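Curkudora Community Help > Home & Furniture > Shelves and small storage

Low shelf unit with cubbies turns into a dump for packets and little boxes, how do you keep yours tidy?

Posted by Siiri Venckus

Hi all, long time reader and I finally made an account for this. We have one of those low shelf units in a gray wood-grain finish, the kind with a curved top and open compartments. The insides are a sort of reddish orange, and I love it when you can see some of it. Most of the time you can't.

It's in the room we use for everything, up against the wall, and whatever comes into the house lands in it. Things in crinkly plastic, small boxes, half a pack of batteries, the instructions for the kettle. I clear it out, it looks lovely for maybe a week, and then the left side starts filling up again (always the left side, it's nearer the door). By March this year I couldn't find a birthday card I'd bought and put in there myself. Bought a second card. Found the first one the day after, naturally.

I don't really want doors on it or anything that needs drilling. I've looked at the Thiele inserts but they seem to be made for square cubbies and mine are all different widths. The middle one is wide, then there's a small one on the right that I never know what to do with. Baskets? Trays? Just own less? My budget is small and my patience is smaller.

Also, does anybody else find that soft plastic packages just will not stand up? They slump over and then everything behind them is lost to history.

364 views

Palard_fan

just throw it all out lol. if you havent opened it in a year you dont need it. I did this with my whole hallway and only missed one thing (the router password)

oatmeal_and_keys

Ooh I can help with this one, I've had pretty much the same unit for 5 years and I've been through every stage of it, including the stage where I pushed it into another room so I wouldn't have to look at it.

First off I wouldn't buy any inserts yet! I did that. I got a set from Illesitz that was sold as fitting "most low shelving", and I suppose my shelf isn't most low shelving, because they stuck out at the front by the width of my thumb and I kept catching my sleeve on them. They live under the sink now with the sponges in.

What helped was emptying one compartment at a time instead of the whole thing. If I do the whole thing I end up sitting on the floor at ten at night reading old receipts. One compartment, and everything from it goes on the desk or the bed or wherever you've got room, and you only put back what you'd go looking for in that spot. The leftovers go in a bag and the bag leaves the room that same evening – if it stays in the room it'll be back on the shelf by breakfast, I promise you.

On the slumping plastic packages, yes, mine too. Lean them on a divider. Packet upright against the side wall of the compartment, something boxy in front of it or next to it, and it mostly behaves. Anything really floppy I take out of the wrapper if it won't spoil, because half the bulk is just the bag. Don't put them in the wide middle part, there's nothing for them to lean on and they go over like drunks.

Little boxes go at the front on the floor of the compartment. I used to put them at the back because it looked neater and then I'd forget I owned them. Up front you see them and you use them up.

And please leave a compartment empty! I know it feels like a waste. I keep two clear, the wide one and the small one on the right, and that orange color showing makes the whole piece look better than any basket I ever bought. If something lands in there it looks wrong right away and I move it. When every space already has stuff in it, one more thing doesn't bother you, and that's how I got to where you are.

The top gets one thing only. Mine's the deer picture, just leaned against the wall with no nail, and it takes up enough room that I'm not tempted to start a mail pile. My sister put a plant on hers and now it's a plant and a mail pile, so choose something wide.

Left side with the last few bits in it, the rest cleared:

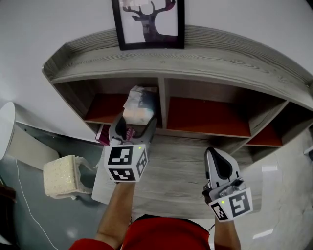
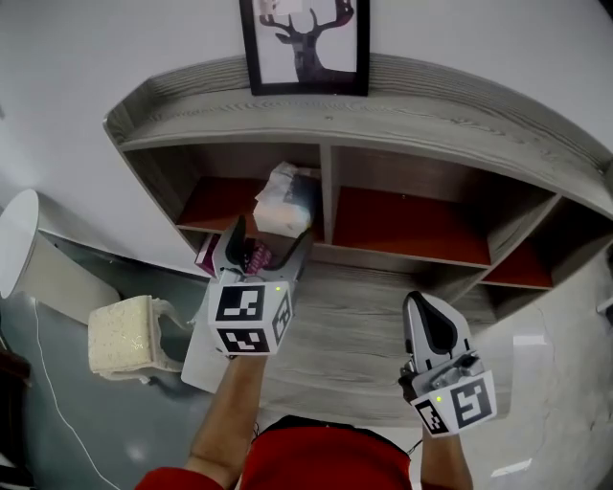 A few more things I thought of after typing all that

Wipe the floors of the compartments while they're empty, you won't do it later. Damp cloth and then a dry one. I'd skip the spray polish, mine went streaky on the gray and I spent longer getting it off than I'd spent tidying.

If you do end up wanting a tray, measure the inside depth and not just the width. That was my Illesitz mistake. Cardboard cut to size is fine for trying it out, I ran with a cereal box for a good long while before I decided I didn't need anything.

And for the birthday cards – mine are in a folder in the bedroom. They're flat, they slide behind everything, and a shelf like this will eat them every time.

Siiri Venckus

Oh this is great, thank you! I did the left compartment tonight and found two tape measures and a phone charger for a phone I don't have anymore. Going to try leaving the middle one empty, although my husband has already asked if he can put his headphones there. Also going to look for something wide for the top, right now it's got a candle on it and (yes) mail.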